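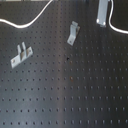

Thread: Brukeck open day, bracket picking demo

ntazi
Posted Friday, March 4, 2022
Went to the Brukeck open day and spent most of it at the small parts cell. The task was mixed aluminum brackets on an optical breadboard, one L type and one forked type, random orientation, no fixture. Vision finds the part, arm picks it, part goes into a nest. Cycle target on the handout was 14 seconds. Lionel Gautier ran the session and took questions throughout.

My notes so far:
Lighting was plain overhead. There is a bright stripe of glare down the board and they left it in on purpose.
Segmentation has to ignore the hole grid. He said that took longer than the grasp planning.
Training set was 900 labeled views, 300 of them with cables on the board.

torque_lag
Why a breadboard at all? A matte black sheet would give cleaner edges on silver parts. Brackets on a hole pattern is a harder problem than any customer has.

ntazi
I asked him that. Their customers build optics benches, so the parts end up on a breadboard anyway.

mhenao
I was in the afternoon group. It mis-seated the forked one twice while I was watching. The two upright tabs are close together and the planner kept choosing a grasp across both of them, when the base plate would have been a better choice. Lionel put it down to depth noise in the gap.

torque_lag
Depth noise is the standard answer. What sensor?

mhenao
He wouldn't name it. Structured light, 40 cm standoff.

furner_user
We have the Furner version of this cell at work. Same trouble with bent sheet parts. Shrinking the grasp width limit in the part file fixed most of it for us. Glare was a bigger problem and we ended up with a polarizer.

torque_lag
A polarizer on bare metal won't do much. Metallic reflection keeps most of its polarization state only if the source is polarized too.

furner_user
We polarized the source as well. Should have said so.

apo_b
Did either of you see it handle the white cables? The Clulledari people told me theirs treats any cable as a keep-out zone and refuses picks near it.

ntazi
Cables were masked as obstacles with a fixed margin. I didn't see a pick close enough to one to test it. The brackets were well clear of both cables when I looked.

mhenao
Same in my group. I'd want to see that before quoting it to anyone.

torque_lag
So the cable claim is untested and the forked part fails. I don't see what was demonstrated.

ntazi
The L bracket, reliably, in my group. I'm asking Lionel for the part file and will post the grasp limits if he sends them.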